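Washing new fabric before cutting, do you bother?
Sewing and Mending > General

Yolanda Escobar
12/31/19
Got the light blue out for the shirt I said I'd make in April. It has creases all over and bunches up along one side. Do I wash it first or just iron it and cut?
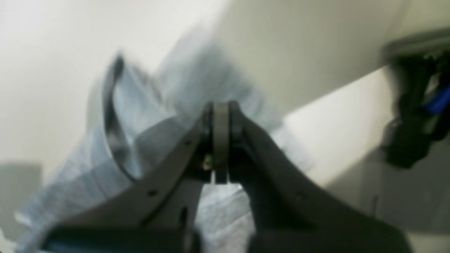 Kerthorpe
Wash it. If it's cotton it can lose a fair bit in the first wash. I cut a pair of pyjamas straight off the roll once and the legs ended up well above my ankles.

bobbinbox
I don't bother any more. Steam it well on both sides, let it cool flat, cut. Never had a shirt come back too small.

Kerthorpe
Steam doesn't do the same job as a wash. What do you wash the finished shirt at?

bobbinbox
30. Maybe that's why.

Kerthorpe
Well, yes. Put it through at 60 and see.

Yolanda Escobar
I wash most things at 40 but my husband puts everything in together at 60, so I'd better assume the worst. It was sold as a cotton mix, 94 per cent cotton.

Forkgate Sue
Zigzag the cut ends before it goes in or you'll be picking threads out of the filter. Take it out while it's still a bit damp and iron it then. Those creases won't shift once it's bone dry.

bobbinbox
Still think it's a waste of an evening for one shirt.

Yolanda Escobar
It's going in tonight. Do I need to do the interfacing as well?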